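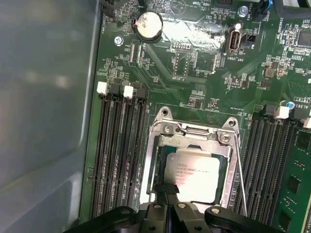
Gwilym Edwards wrote to us in January to say that the old tower we fixed for his daughter had lasted her through her last year of high school, and could we please put our hours on the website, as he had driven over twice and found the door locked. He was right about the hours. They are now at the bottom of this page.

About Truvton Computer Repair

Truvton is a small repair shop and training school on Bassey Street. We fix desktop computers and laptops for homes, schools and small offices, and we teach people to do the same work. The shop opened in 2000 in one half of a former shoe store. We took over the other half five years later, and that side is now the classroom.

Elsie Hoani started the business after a long stretch of fixing office machines for other companies. She still runs the front counter most mornings and still writes the estimates by hand. If you call before noon, you will probably get her.

What we do

Most of our work is ordinary. We replace power supplies, drives, fans and memory. We move files from an old computer to a new one. We clean out dust. We also build desktops to order for customers who know what they want, and for customers who only know what they want to use it for.

We do not repair phones, televisions or game consoles. We used to take printers, but we gave that up when parts became too hard to get. Kanell Office Supply across the parking lot takes printers and does a good job with them.

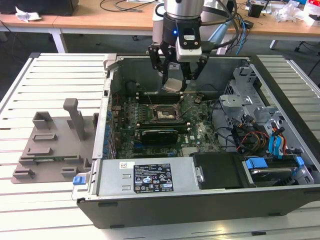

Estimates are free and stay good for 20 days. If a repair would cost more than the computer is worth, we tell you before we start. You can take the machine home, leave it with us for parts, or put what you would have spent toward a used one from our shelf. Used computers start at $200 and come with a clean install and a 90-day warranty.

The classes

The evening course runs for 20 weeks and covers hardware, basic networks and how to talk to a customer who has lost files. That last part takes longer than students expect. Classes are kept small, and you do not need any experience to join. You do need to be on time - we start at 6:30 and the street door locks behind us.

Several of our bench staff came through the course. Others have gone on to school districts and to the service desk at Brolon, the warehouse company out by the highway.

Hours and contact

The counter is open from 9 to 5 on weekdays. We close for lunch from 12:30 to 1:15. Drop-offs after hours are by arrangement only, so please call first. Parking is free behind the building; use the entrance next to Kanell.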